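Zoriana Kravets: «La fecha de caducidad es una decisión estadística, y conviene leerla así»

Entrevista sobre vida útil, ensayos acelerados y desperdicio en la industria de platos preparados

25/09/2022

Texto: Afroza Dissanayake

Zoriana Kravets dirige el área de estudios de vida útil de Nometti, un laboratorio que trabaja para fabricantes de platos refrigerados, salsas y postres lácteos. Llegó a la microbiología predictiva desde la ingeniería química y conserva de aquella etapa cierta desconfianza hacia los promedios. La conversación tiene lugar en su despacho, con una hoja de cálculo abierta a la que vuelve varias veces.

La primera pregunta es cómo se fija la fecha que lee el consumidor. Kravets empieza por separar dos conceptos que, según ella, se confunden incluso dentro de las fábricas. «La fecha de caducidad responde a un criterio de seguridad. La de consumo preferente responde a un criterio de calidad. Los ensayos que sostienen una y otra no se parecen, y los márgenes tampoco. Cuando un cliente pide que le alarguemos la fecha, lo primero que preguntamos es cuál de las dos.»

En un producto refrigerado, el ensayo de referencia consiste en almacenar unidades de varios lotes a temperatura controlada y analizarlas a intervalos fijos. El laboratorio reserva unas 70 unidades por lote, de las que una parte se destina a análisis microbiológico, otra a medidas fisicoquímicas y el resto a cata. «Se pierden unidades por el camino: un cierre defectuoso, una tapa que no selló. En el último estudio de una crema de verduras llegamos al final con 69 válidas, y eso es un buen resultado. Lo que no se puede hacer es descartar una unidad después de conocer el dato.»

La temperatura

La discusión técnica más frecuente con los clientes gira en torno a la temperatura del ensayo. Muchos fabricantes prefieren que el estudio se haga a la temperatura que marca su etiqueta. Kravets lo considera insuficiente. «El frigorífico doméstico no está a la temperatura de la etiqueta. La puerta, menos todavía. Nosotros dividimos el periodo en tramos: fábrica y transporte, tienda, hogar. El tramo del hogar se hace a una temperatura más alta, y es ahí donde el producto se juega la fecha.»

Para Clalach, una marca de guisos envasados en atmósfera protectora, el cambio de protocolo supuso recortar 5 días la fecha inicialmente propuesta. La empresa lo aceptó con reservas y pidió una segunda tanda, iniciada en mayo, que confirmó el resultado. «Hubo una reunión tensa», admite. «Luego reformularon el acidulante, bajaron ligeramente el pH y recuperaron casi todo lo perdido. El dato malo les obligó a mirar la receta, cosa que no habían hecho en años.»

Sobre los ensayos acelerados, en los que se somete el producto a temperaturas superiores para extrapolar después, se muestra prudente. Los usa en salsas estables a temperatura ambiente, donde el mecanismo limitante suele ser la oxidación y la relación con la temperatura es razonablemente regular. En refrigerados los descarta. «Si subes la temperatura, cambias la flora dominante. Estás midiendo el deterioro de otro producto. La extrapolación sale muy limpia en la gráfica y carece de sentido.»

El envase

Buena parte de las reclamaciones que revisa tienen su origen en el envase. Cita la permeabilidad al oxígeno, la contaminación de la zona de sellado y la variabilidad entre proveedores. En un caso reciente, con el fabricante de postres Hettiarachchi, la diferencia entre dos partidas de tarrina explicaba por sí sola la aparición prematura de mohos. «La ficha técnica de ambas era idéntica. El espesor real en la base, no. Pedimos cortes transversales y se acabó la discusión.»

También presta atención a la manipulación interna: golpes en las cajas, tiempo de espera entre la salida de línea y la cámara, apilado. Son variables que rara vez aparecen en el informe final y que, a su juicio, deberían registrarse siempre. «Me interesa saber cuánto tiempo ha estado parado el producto y dónde. Con eso y un registrador de temperatura se resuelven muchas discrepancias.»
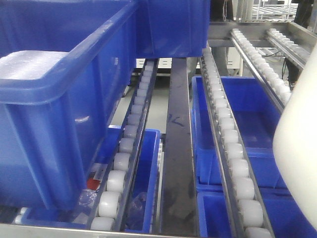
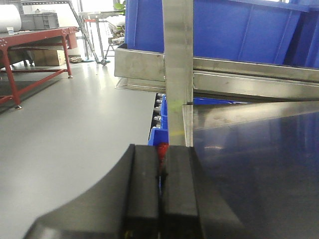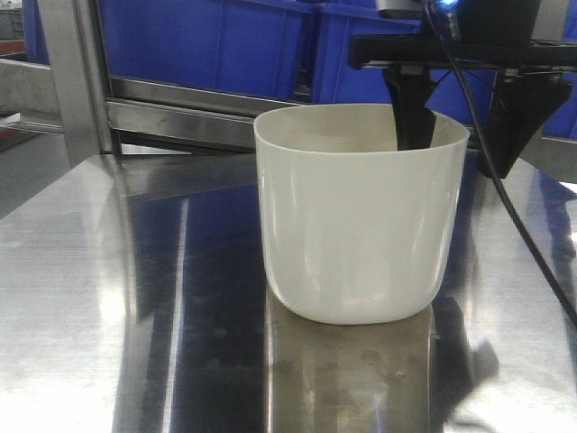 El desperdicio y la etiqueta

Preguntada por las propuestas de eliminar la fecha de consumo preferente en determinadas categorías, Kravets responde por partes. En sal, azúcar o vinagre no ve objeción técnica. En aceites y frutos secos sí, por el enranciamiento. En yogures, donde el debate ha sido más ruidoso, considera que depende de la acidez final y de si hay fruta añadida.

Likeck, una aplicación que avisa al usuario de los productos próximos a su fecha, le encargó una tabla orientativa por categorías. El encargo se complicó. De las 94 referencias revisadas, una parte considerable no admitía una recomendación única, y el equipo prefirió dejar esas casillas en blanco. «Querían un número en cada fila. Les expliqué que una casilla vacía también es información. Al final las marcaron como "consultar etiqueta", que me parece correcto.»

¿Se tira comida en buen estado por culpa de fechas demasiado conservadoras? «Se tira, sí. Pero el margen tiene una justificación: fijamos la fecha para el peor lote razonable, y la mayoría de los lotes son mejores que ese. Si quieres acercar la fecha a la realidad, tienes que reducir la variabilidad del proceso. Pedirle al laboratorio que sea más generoso no reduce nada.»

Le preocupa más la falta de repetición de los estudios. Muchas fechas vigentes proceden de ensayos hechos con una receta anterior, otro proveedor de materia prima o una línea de envasado ya retirada. Su recomendación es revalidar ante cualquier cambio de formulación, de envase o de tratamiento térmico, y hacerlo con al menos tres lotes no consecutivos.

Antes de terminar vuelve a la hoja de cálculo para mostrar una curva de crecimiento con sus intervalos de confianza. La banda se ensancha hacia la derecha, en los últimos días del estudio. «Los clientes miran la línea central», dice. «La fecha la pongo yo con el borde de arriba.»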